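August
By the Werkosell Kits Desk

A gripper is a tool that holds things the way your finger and thumb do. The Pringle kit from Jullgate has two fingers, joined to bars that turn on pins. It weighs 400 grams.

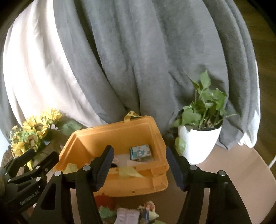
Sorting is the first job in the Pringle booklet. You choose an object, open the fingers and move them to each side of it. A small box, like the white and teal one in the orange bin, has flat sides, so it is easier to hold than a ring. Squeeze slowly. The kit has 6 practice jobs.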